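Mavoden Twin-Arm Classroom Kit

Two-arm tabletop robot for school clubs, college courses and student competition teams

Item no. 3322
Page updated Oct 15, 2026

In stock. Ships in two cartons.

Overview

The Mavoden is a two-arm robot set made for students who have already built a rover or a line follower and are itching to get their hands on manipulation. It bolts to an ordinary sturdy table, runs from a wall outlet, and lets a team go from unboxing to a first recorded pick in a single long club meeting. We love this kit. We've been running our own student program on it for three seasons now, and most of what you'll read below comes from what those teams taught us.

Each arm can be driven by hand through its own leader handle, which makes it a great first robot for mixed groups. The kids who like code can write code. The kids who like driving can drive, and their recorded runs become the training data for everybody else. After a few weeks most of them swap seats anyway!

What's in the kit

Two follower arms with parallel-jaw grippers
Two leader handles with finger triggers
Controller box and power supply
Two overhead cameras with clamps
Emergency stop button on a long cord
Cable set, spare fasteners, hex keys
Three sets of replacement finger pads
Printed setup guide and a 47-page activity book
Ivix software license for one classroom

Not included: table, computer, bins and things to pick up. You'll want a computer with a dedicated graphics card if your team plans to train its own models. For driving and scripted motion, a regular classroom laptop is fine.

What students do with it

The activity book starts with simple reaching and ends with two arms passing an object between them. In the middle is the unit that clubs get the most out of, which is sorting groceries. It sounds easy. Then a team tries to pick up a bag of instant noodles lying flat on a table and finds out how much there is to learn about approach angle, grip width and when to close the fingers.

Packaged food makes wonderful practice material. It's cheap, it's easy to replace, and every piece behaves a little differently. A box holds its shape. A snack packet folds. A ramen package is stiff in the middle and floppy at the sealed ends, so where you grab it matters a lot. Students start talking about friction and center of mass without being asked to, and that is a real pleasure to listen to.
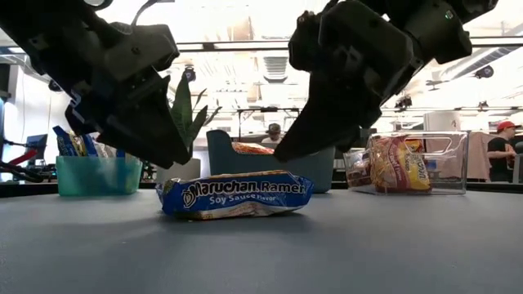

Bins matter more than people expect, too. We suggest using containers that don't match: a clear one, a colored one you can partly see through, and something with soft sides. Clear walls are hard on vision models, and soft sides are hard on a gripper that comes in too low. Teams that practice with only one kind of bin tend to have a rough first day at a competition.

The Namport Challenge

The kit is approved for the Namport Challenge, a student contest built around tabletop sorting and packing. Teams get a table, a set of bins and a mixed pile of packaged goods, and they have to put things where the task card says. There are two divisions:

Driver division – students control the arms with the leader handles. Good for first-year teams and middle school clubs.

Policy division – the arms run on a model the team trained from its own recordings. Touching the handles ends the run.

Registration for the next season opened in September. The rule book and the practice task cards are free to download, whether or not you own a kit. If your club is on the fence, print the cards and try the tasks with kitchen tongs first. We've watched teams do this and it's a terrific way to plan.

About the grippers

The grippers have two long fingers that taper toward the tips. That shape lets students reach down past the rim of a bin and still see what they're doing. Finger pads slide off without tools and should be swapped when the surface starts to look shiny. Teams are welcome to print their own pads, and the pad drawing is in the downloads section. Some of the best designs we've seen came from first-year students who hadn't yet learned what a gripper is "supposed" to look like.

The fingers are made for light goods. Please don't use them on cans, glass jars or anything that has to be pried loose.

Software

Ivix runs the arms, records sessions and plays them back. Students can trim a recording, tag it with a task name and sort good runs from bad ones. It exports to common open formats, so a college lab can pull the data straight into its own training code. A starter set of 187 recorded runs comes with the license, and that gives a new team something to train on before it has collected anything.

Scripting is in Python. There's a block editor as well, though most teams move on from it pretty quickly.

Setting up your table

Pick a plain, matte surface in one color if you can. Busy patterns make the vision work harder, and glossy tops throw glare back at the overhead cameras. Leave open space in the middle and keep your bins toward the back, where both arms can get to them. Mark bin positions with tape so that the next group can set up the same way.

The people driving should stand where they can see the fingertips. Keep the stop button within reach of an adult or team captain whenever the arms are powered.

Add-ons

Negri soft finger pads, pack of two sets
Negri bin set, three mixed containers
Extra leader handle
Rolling storage case
Second classroom license for Ivix

Warranty and repairs

One year on arms, handles and controller. Finger pads and cables are wear items. Repairs for school teams go to the front of the line during competition season – write your team number on the outside of the carton.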